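Wash Temperature Should Be a Contract Term

Shared laundries in rented blocks are usually judged by price per load and by how often the machines fail. Temperature is left to the operator. I think this is a mistake, and that tenancy agreements should state the water temperature a "warm" programme must reach and how long it must hold it. 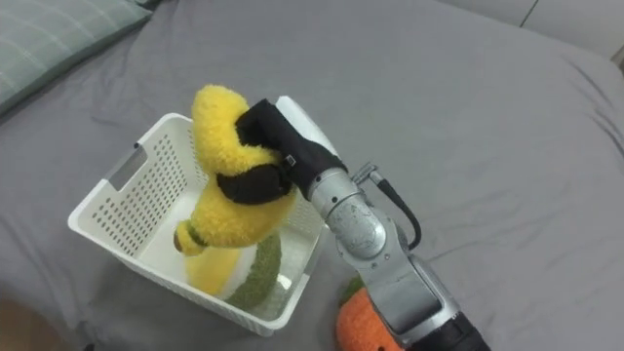
By Pramila Pandey
Tidport Housing Review, 2026-06-08

The word "warm" on a selector dial has no fixed meaning in most agreements I have read. At Hollville, a block of 311 flats, the operator lowered the setting in January to save energy and told the residents nothing. The change was within its rights. The agreement specified a drum size, a spin speed and a maximum charge, and left heat out altogether.

Bedding and soft toys are the items most affected. They are thick, they hold dust, and many households wash them in a shared machine when their own is too small. A tenant paying for a warm wash should be able to find out what is being bought.

Jyoti Dixit, who manages contracts at Prarngate, objects that a stated figure invites disputes over sensors. Some disputes would follow. A logging thermometer costs little beside a commercial washer, and a tolerance of 2 degrees would dispose of most complaints.

The stronger objection is energy use. Operators could still offer a cool programme at a lower price, labelled with its temperature. Residents would then choose for themselves, load by load.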